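Emora (software)

Emora is a software toolkit for turning hand-held gripper recordings into training data for robot arms. It covers syncing, pose tracking, labelling and export, plus a small planner for replaying a recorded motion on a real arm. First release in December, under the name Ulledis Tools. Renamed at version 3 after the planner was split off.

Overview

The toolkit takes video and gripper width from one or two hand-held units and works out where each one was in the room. Output is a list of poses with a timestamp, a finger opening and a link to the matching video frame. No arm is needed while recording. Most users come from cloth handling and household tidying, where writing motions by hand is slow and a fixed lab bench gives too little variety.

Pipeline

Four stages, run in order. Sync lines up the clocks of the units. Track estimates the path of each gripper from its own camera. Label cuts the recording into short actions such as reach, close, lift and let go. Export writes the result in the format the training code wants. Each stage can be run on its own, and a failed stage does not wipe the ones before it (it did before version 3, see History).

Tracking is the slowest part by far. Works best with plenty of pattern in view: printed fabric, shelves, furniture edges. Plain walls and shiny floors cause drift. A recording that drifts too far is flagged and left out of the export unless the user overides it.
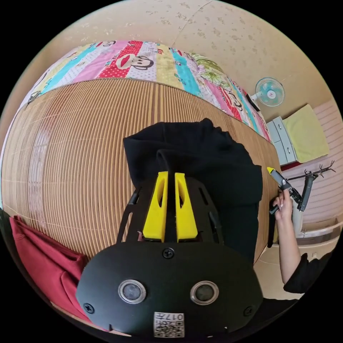 Two-handed recordings

Two-handed work needs both paths in one shared map. Emora builds the map from whichever unit moved more, then fits the other one into it. If the two never look at the same part of the room the fit fails and the session is split into separate one-handed files. The manual advises a slow sweep of the whole room at the start, both units together.

Soft items are a known weak point. Clothes change shape when picked up, so the tracker has to ignore them and hold on to the background. A mask step for this was added by the Mastden branch and later merged. Dark cloth is still harder to label, folds don't show up well and the grasp point is often guessed from finger opening alone.

Planner

The planner, now a separate package called Dehghan, checks whether an arm could follow a recorded path. Looks at joint limits, speed and self-collision. Paths that fail are slowed down first, then dropped. It does not check for collisions with furniture, a frequent complaint on the issue list.

History

The first public set made with the toolkit held 1,021 recordings from 18 homes. Of these, 140 were later withdrawn becuase of a clock fault in the sync stage. Fixed in the next release, old files need to be re-run from the raw video.

See also

Imitation learning
Motion planning
Visual odometry

Last edited 10th October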